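Clarkimau Reader: A Short History of Canada's Rivers, Dams and Fishing Towns
Paperback, Lornden Press

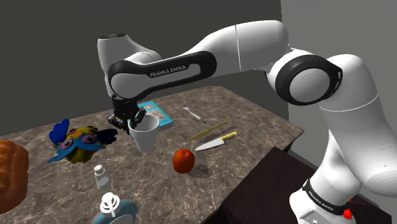
Computer rendering: Franka Emika arm holding a white mug by the rim.

Paperback. 146 pages. Edited by Geum-ok Lim, with a new introduction by Themba Joubert. In stock, ships from the Lornden warehouse.

Quick rundown for teachers ordering in bulk: this is the river book, not the forest book. The forest book is listed seperately. People mix them up every fall and then we get returns.

What's in it

Twelve short chapters on how people used rivers in Canada and what the rivers did back. Log drives. Mill dams. Salmon canneries on the west coast. Hydro projects in the north and the communities that got moved for them. Two chapters on treaties and fishing rights, longer than the rest and worth the extra class time. One on city rivers that got put in pipes.

Each chapter runs to a few pages of story, then a page of original sources (letters, newspaper items, a bit of testimony), then a reading list. Reading lists were redone for this printing. Dead web links are out.

28 maps, all black and white. The map of the cannery coast is still small, sorry, that one needs a magnifier or good light. 23 charts and tables, mostly at the back. Index is better than last time.

Level

First and second year college, or a strong high school class. Plain language. Terms like watershed, headpond and tailings get explained the first time they come up and again in the glossary. No math. General readers have liked it too, especialy people with a cabin on one of the rivers.

What changed from the last printing

New introduction, replaces the old preface.
Chapter 4 (mill dams) cut down by almost a third.
Chapter 9 rewritten. New material on mercury in reservoirs and how long it took anyone to test the fish.
Page numbers do NOT match the old printing after chapter 4. If half your class has the old one, assign by chapter.
Cover stock is heavier. The old covers curled.

Instructor packet

Free with any order of 60 or more copies. Discussion questions, a sample course schedule, map outlines to print for students. Comes as a PDF, sent to the email on the order. Smaller orders can buy it on its own, see the Dlamini list under Teaching Extras.

Shipping and returns

Ground shipping only. Schools can pay by purchase order, everyone else by card. Returns OK if the spine isn't cracked, and keep the packing slip please. Desk copies: one per instructor, ask from your school address and tell us the course name.

Some orders placed in April 2020 are going out late. We're short handed in the warehouse and a few campuses aren't taking deliveries. If your mail room is closed, send a home address and the order number. The e-book is ready now and has the same page numbers as this printing.

Also in the series

Clarkimau Reader: Forests
Clarkimau Reader: Mines and Smelters (November, taking pre-orders)
The Kornum Atlas of Northern Lakes, hardcover, low stock

Add to cart
Ask about this title
Back to Environmental History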